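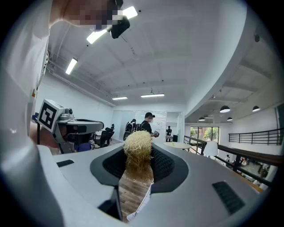 How long does a jar of our pepper relish keep once it's been opened?
Four weeks in the fridge, with the lid on tight and a clean spoon every time. Unopened it will sit happily in a cupboard until the date on the lid.

I get that one at the market nearly every Saturday, so I thought I'd put it at the top where people can find it, and then ramble on for a few posts about the relish itself, because a lot of you are new here (hello! welcome!) and I've never properly told you how Zurska got going.

It started with my grandmother's sweet pepper relish, which she made every fall in a pot so big that I could have bathed in it when I was small. Red peppers, onions, vinegar, a bit of sugar, mustard seed and salt. She never wrote any of it down. I spent most of one February at the stove with frozen peppers, ringing my mother every evening to ask what it was supposed to smell like at this stage, and she'd say "sharper than that" and go back to her supper.

When I finally had it, I took a few jars to a potluck in Prilport and came home with empty ones and a list of people who wanted more. I still have that list, on the back of an electric bill.

The first proper season I made 520 jars, all of them in a rented kitchen on weeknights after work, and I remember thinking that was an enormous number and I'd be eating relish until I was old. We sold the last one to a very nice man who had only stopped to ask where he could park.

2020-11-07
New batch is ready today, and I'm really pleased with it! The peppers came from the Lazaridis farm again. They had a long warm fall out there and the peppers stayed on the plants later than usual, so this one is a little sweeter than the last and I've gone lighter on the sugar to even it out. If you like it with more bite, stir in a spoonful of plain vinegar and leave it overnight.

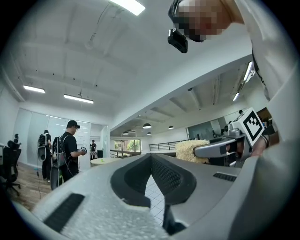
Saturday hello from me, and thank you for all the kind messages this week.

Somebody asked what to eat it with, and I could go on all day. Grilled cheese, first of all. Put it inside the sandwich before it goes in the pan, so it gets warm and a bit sticky at the edges. Then baked potatoes, cold chicken, scrambled eggs, and white beans with plenty of olive oil. My neighbor puts it on vanilla ice cream and I have asked him to stop telling people.

Rostyslav Prokopenko wrote to ask if we'd ever do a hot one. Rostyslav, yes, I've been trying! I have a small pot going with dried chili and I've made it four times now. The first was so mild you'd never have guessed, and the second had my sister drinking milk straight from the carton. The latest one is close. I'd like to let it rest for 30 days before I decide, as the heat does funny things in the jar.

Prices are the same as last year. Small jars and large jars are both back, and there's a gift box with one of each, plus a jar of the pickled onions (I only made 50 of those boxes, so do shout early if you want one put by).

You can pick up from the Plirley bakery any morning they're open, just ask at the counter and give the name you ordered under. If you bring back your empty jars, rinsed, with or without the lids, they'll keep them in a crate for me and I'll knock a little off your next one.

For orders by mail, send me a message here with your address and how many you'd like. I pack on Mondays, so anything that reaches me by Sunday night goes in that week's boxes.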